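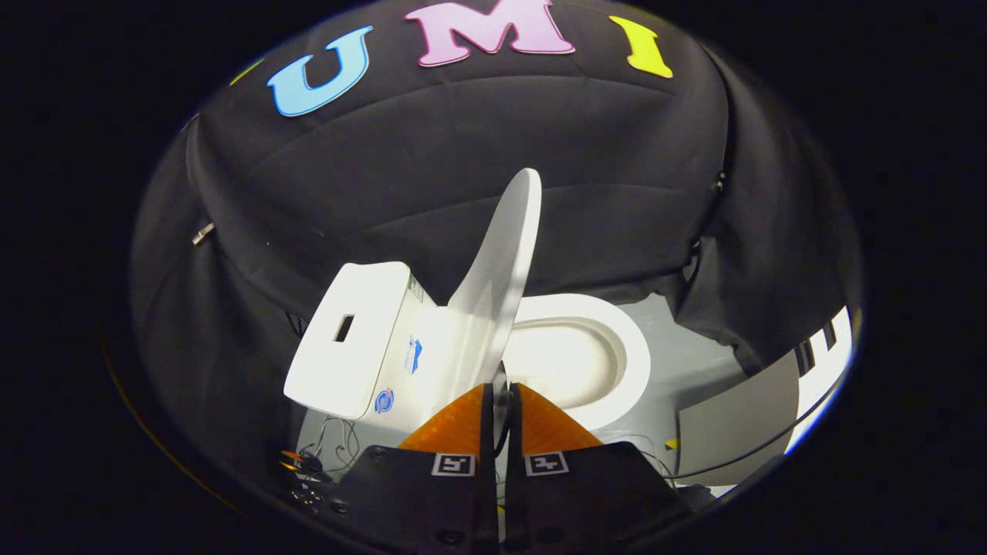

Why did the gripper let go of the lid halfway down on the 8th October run?
The left finger had crept open a couple of millimetres under load, and the width reading never noticed.

Long version, for Montserrat and whoever picks up the next shift. We were doing lid cycles, up and down, aiming for 1,000 before Julián takes the numbers to Wondari. Everything was lovely until cycle 755, when the lid slipped out of the pads partway through closing and came down with a bang you could hear in the kitchen. Lid's fine, hinge is fine, I checked both with a torch. My nerves less so!

First thought was the pads. They do get shiny with use (we had that whole saga in June) so I swapped both and started again at low speed. Slipped again after 12 cycles. So not the pads, or at least not only the pads, and I've put the old ones back in the tin marked "maybe".

Second thought was tag tracking. The width comes from the two square tags at the finger bases, and I figured glare off all that white plastic was confusing things. Went through the log with Aurelio and the tags were picked up the entire time, no dropouts, nice clean trace. Which was annoying, as I'd already told Baltasar it was glare. Sorry Baltasar.

What finally gave it away was putting a feeler gauge between the finger and its carriage while Aurelio pulled on the tip. The left finger rocks. The tag sits down on the base, so the base says "closed, all good" while the tip wanders off by itself. Took the cover off and one of the two screws holding the finger down was about half a turn loose. The other one had a bit of threadlocker on it and the loose one had none at all, clean as a whistle. I think that was me, the night we changed the fingers over.

Refitted with threadlocker on both, left it to cure over lunch and a bit beyond, then ran 500 cycles at normal speed. No slips. Still some 0.1 mm of rock at the tip, same on both sides now, and I can live with that.

Safety bit, and I do want this one read. When the lid slipped the second time, I had my hand near the rim, reaching in to move a cable. The program was paused but the fingers were still holding the lid up, and I was treating "paused" like "safe". Dymphna saw it and had words, fair enough. From now on the lid goes all the way down before any hand goes in, paused or not. I've taped a note to the stop button box.

Still to do:
Check the same screws on the Quintana spare.
Ask Gralwood if they'll sell us the fingers with locking inserts.
Add a current check so a sudden drop in grip effort stops the run. Aurelio has half of this written on the Vavine branch.
Restart the count from zero. Julián wants to carry on from 755 and I said no.

Threadlocker is nearly out, by the way. I've left the empty-ish bottle on Montserrat's keyboard.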